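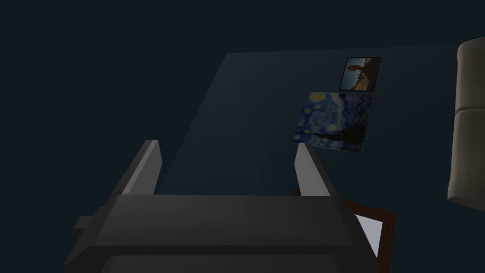 *Wrist view, simulated room, fingers open. The Starry Night on the wall.*

The Nikari gripper had flat fingers and a wide palm, and the job was to find out if it was better than the Vellham. Each would get 2000 runs in the same room.

She started the Nikari at 9 and ate a sandwich at her desk. Most of the room was dark blue wall. After an hour she knew it better than her own kitchen.
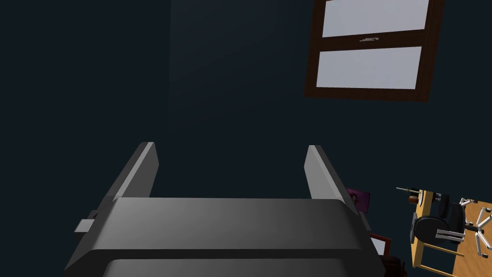 The Vellham had won the spring trials, and Rees had already ordered 30 of them. Her manager had mentioned this twice. He hadn't asked her to hurry, but he had moved the review up to August and put her name on it.

At lunch she swapped the controller for the Tendix build and let the count start over. The old one made the wrist shake on slow turns — a small shake, easy to miss on the plots. She had missed it herself for a week.

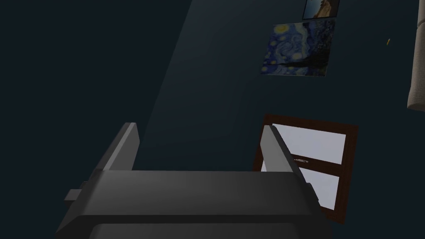
By evening the Nikari was ahead. She checked the log, then checked that she hadn't loaded the wrong one. Her manager stopped at the door with his coat on.

"Who's winning?" he asked.

"The one we didn't buy."

He looked at the monitor for a while. "Is it finished?"

"No. It has to do all 2000."

He put his bag down and pulled over the other chair.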